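Filed under: Opinion / Toys and Materials

Sort the Blocks by Shape First 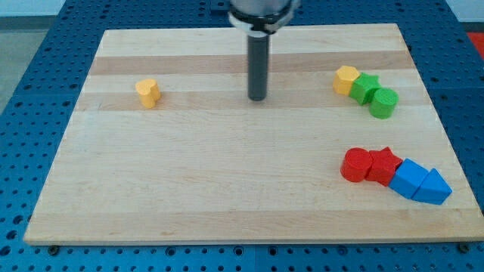
Color should come first, according to a reader of my last column, on the grounds that a child can name red before she can name a hexagon. I accept the observation and disagree with the conclusion. Color is the easier property, and a set that is always grouped by color gives a child little cause to look at anything else.

A yellow heart and a yellow hexagonal prism share a pigment. They differ in how they stand, which faces lie flat against a neighbor, and what can be stacked on them. A green cylinder and a red cylinder behave identically in a tower. For building purposes they are the same part, and a storage system should say so.

The trade does the reverse. The Jevard catalog lists 18 block sets, 8 of them packed in trays divided by color. Wovumley sells refills the same way, so replacing a lost star means buying a bag of one color in mixed shapes. I paid for a bag of 200 in September and used very few of them.

The work surface matters too. A butcher-block board is flat and firm, and its strips give straight lines to set a row against. I would leave wide gaps between groups. Blocks that touch read as one group, and a block placed well apart reads as a separate case. Small children pick up on that spacing before they have a word for it.

Bins can be labeled with an outline of the shape. Color can wait for the second sort, inside each bin.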